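Vollmont Trunk Cargo Liner

Page updated March 16, 2021

The Vollmont cargo liner covers the trunk floor of most midsize sedans and small SUVs. It is a single molded piece with a raised lip on all 4 sides, so spilled coffee, road salt and melted snow stay on the liner and off the carpet. The top surface has a shallow ribbed pattern that keeps grocery bags and toolboxes from sliding in normal driving.

Each liner is cut for a specific body. Check the fit chart before you order, and use the model year on your registration – the year you bought the car may be different. 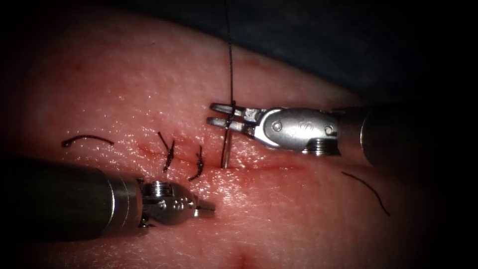 Will the liner fit over a spare tire cover?
It lies flat over any factory cover. Cars with a raised aftermarket cover need the deep version, sold as the Vollmont Drakberg.

Installation takes a few minutes and needs no tools. Vacuum the trunk floor, set the rear edge in first, then press the front edge down behind the seats. Two hook-and-loop strips come in the box for cars with smooth trunk floors.

To clean it, lift it out and rinse it with a garden hose. Dish soap is fine. Do not use tire shine or silicone spray on the top surface – both make it slick. 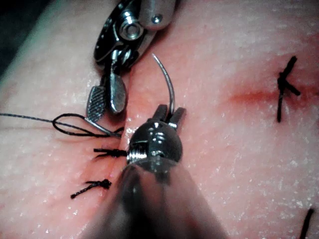

Let it dry flat before it goes back in. A liner that has been rolled for shipping may show a slight curl at the corners, and this goes away after a day or two in a warm car.

Specifications
Color: black or gray
Lip height, standard: 2 inches
Weight: 93 ounces
Warranty: 16 months from purchase
In the box: liner, 2 hook-and-loop strips, fit card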